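November, bench notes, adhesive shelf life

Opened the second tin of hide glue granules from the Bachmann order. The first batch, soaked overnight, gelled unevenly and left grit at the bottom of the pot. Strained it through muslin and lost a fair amount.

New soak: 12 g granules, 23 ml cold water, lid on, left until morning. Warmed in the water bath, kept under 60 C. Grit gone. Film pulls off the brush in a clean string.

Test joints: maple to maple, rubbed, no clamps. Set 2 of them aside for Kirsten, who wants to try them on the Zostside rig at higher humidity. Best joint so far let go at 885 N, and the break ran through the wood along one side. Troels thinks the end grain was undersized. Possible. Will size the next set and write the dilution on the masking tape this time.

Urea additions still to do. Benedikt has the scale until four.

Pot label now reads FISH on one side and HIDE on the other. Needs relabeling.
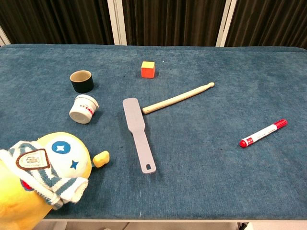

How long can the mixed glue sit in the fridge before it loses strength?

A week if covered, less if it has been reheated more than twice. Throw it out if it smells sour or stays runny when cold.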